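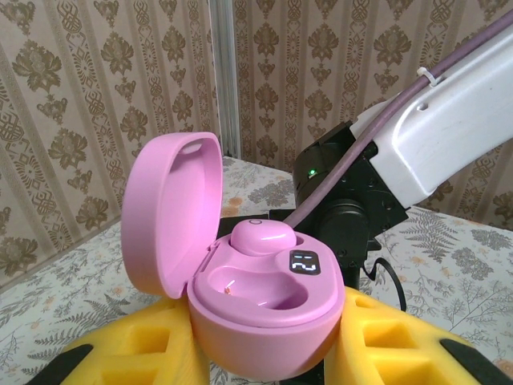

Josphat Urio keeps his lost earbuds in a drawer, sorted by color. The white ones fill most of it. The pink ones have a small tin of their own, because people ask for them more often and they are harder to match.

"Somebody comes in with the case in the hand, and one side is empty," he says. "They open it to show me, like they show a tooth to the dentist."

Urio runs a repair counter in the back half of a stationery shop called Prania. He started with phone screens and chargers. Now most of his mornings go to wireless earbuds, and above all to the single ones that stay behind when the other is gone. I visited him in May, a little after nine, when he was already cleaning charging contacts with a dry brush and did not want to stop for me.

He was happy to talk while he worked. His first subject was the case, which he thinks people do not respect enough.

"The customer says, my earbud is dead. I say, please let me see where it sleeps. In the bottom of the slot there is a little gold pin. If there is wax on that pin, or dust from the pocket, the earbud sits there all night and gets nothing. In the morning it is dead and they buy a new pair."

When only one earbud is left, the slot of the missing one gets dirty fast. Nothing covers it, so Urio tells his customers to clean both sides, also the side they do not use. Some of them put a small piece of paper in the empty place. He does not like this, as the paper makes its own dust, but he admits that he did it himself for a year.

He likes the cases with a small number screen inside the lid area. The older kind had one light, green or red, and people argued with him about what the light meant. A number is easier. Still, it brings its own misunderstanding.

"They see 12 and they tell me the earbud has 12. No. On the ones I get here, the number is for the case. The earbud can be full and the case almost finished. Then you put the earbud back, it wants to drink, and the case has nothing to give. At 12 you should go and find the cable."

I asked if the number never goes to 100 on an old case. It does, he said, and this is the problem with it. An old battery will say 100 with great confidence and fall to 80 before you reach the bus stop. He trusts the number more when it is low.

Matching a lost earbud is slow work. The left and the right must be the same model, and often the same version of the model, and the shops that sell spare ones do not always write this down. Urio writes it down. He has a school notebook with 224 lines in it, one for every single earbud that came to him since he opened the counter, with the side, the color and what he could read on the plastic. About a pink pair he also writes if it is shiny or matte. Customers forgive a different tone less than he expected.

"I had one woman, the sound was perfect, the pairing was perfect. She put them in the case and looked, and looked. One was more like a peach. She gave it back to me."

His parts come from two sellers, Iltden and Merkard. He says the first is quicker and the second answers the telephone. Repair of the earbud itself he mostly refuses. The shell is glued, the battery is smaller than a fingernail, and after opening it the fit is never the same. A broken lid hinge he will try, if the customer accepts that it may open a bit loose afterward.

A boy came in while we were talking and put a case on the counter without a word. Urio opened it with his thumb, looked in both slots, and reached for the brush.

I asked him what he uses himself. He laughed and pulled a wired pair from his shirt pocket, with a knot in the middle of the cord. His sister's husband bought them at the Were market, and he has had them for 2 years.

"I lose everything," he said. "With a cord, at least I lose both together."

The counter at Prania is open in the mornings. For a match, Urio asks that you bring the case as well as the earbud, and please do not wash it first.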